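4.2 The coffee task, and why we rehearse it on a computer first

I should own up straight away: this is the part of the project I enjoyed most, so it has ended up longer than the section on the gearboxes (Section 3), which probably matters more. The real machine lives in the corner of our shared workshop on Nasport Lane, between the pillar drill and the sink, and it is used by everyone who rents a bench there. I didn't want to be the person who poured hot water into somebody's half-finished amplifier! So everything to do with coffee gets tried in the simulator before the arms we built are allowed near a cup.

The simulator is called Kodo. I wrote the first version over a wet July on a second-hand laptop, and it has been patched ever since (the version used throughout this paper is the one saved on 2020-01-29). It knows about a table, a room, the robot and whatever I load on to the table. For this task that means a coffee machine with a lid, a small cup and a red mug. I left the room very plain on purpose. My earlier attempt had shelves and a window in it, and all they did was slow the drawing down and make me fiddle with curtains when I should have been fixing the wrist.

The control side is split in two. Warberg is the bit that works out where the arms ought to go, and Bensaid is the bit that nags it, checking each planned move for a clash with the machine, the table or the other arm. They started life as one program and I regretted that for months. Each attempt gets 400 steps, after which it is stopped and scored whatever state things are in. We ran 757 attempts for the results in this section, and I kept the log of every one, including the embarrassing ones.

Figure 3 gives an idea of what the working area looks like with the arms held in two different ways. 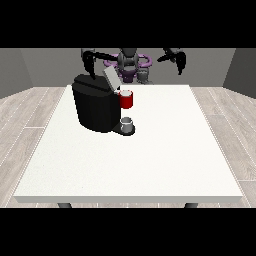
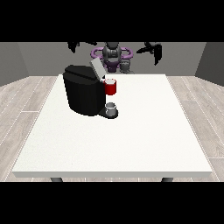
Figure 3. Two views from the coffee task in Kodo, with the lid of the machine raised and the small cup on the drip tray in both. In the first, one arm bends over the top of the machine and the other is out to the side with its gripper open; in the second, both arms are up towards the top of the view.

The lid gave us far more bother than the cup did. In my head it was a simple flap, so I modelled it as a flat plate on a hinge and moved on, and then spent three evenings wondering why Bensaid kept refusing perfectly good paths. The trouble was that I had told it about the lid when shut and forgotten to tell it about the lid when open. A raised lid takes up quite a lot of the space an elbow would like to use, and the planner was being turned down for reasons I couldn't see on the screen. Once the open shape went into the clash check, the refusals at least made sense, and I could start moving the starting pose of the arms to suit.

The mug is a different sort of headache. Its position is set by the simulator separately from the arms, so a mug up at the height of the machine is no proof that a gripper has hold of it. I score a hold from the contact readings and never from the picture. My first scoring script went by height alone and was wildly generous (I was thrilled for a whole afternoon). Anyone building something similar at home should look at their own scoring before they celebrate.

Of everything in the log, the numbers I trust most are the clash counts. Bensaid turned down 1432 moves over the full set, and when I replayed a handful by hand I agreed with its reasons, apart from a few near the drip tray where my model of the rounded edge is frankly a bit fat. I have left that as it is for now. A tray that is slightly too big in Kodo makes the real arms slightly too careful, and I can live with that while there are other people's projects on the next bench.

Timing on the real arms is another story, as the shoulder motors we could afford are slower than the ones I typed in. Section 5 deals with the belts, the new brackets and the measurements we took after fitting them.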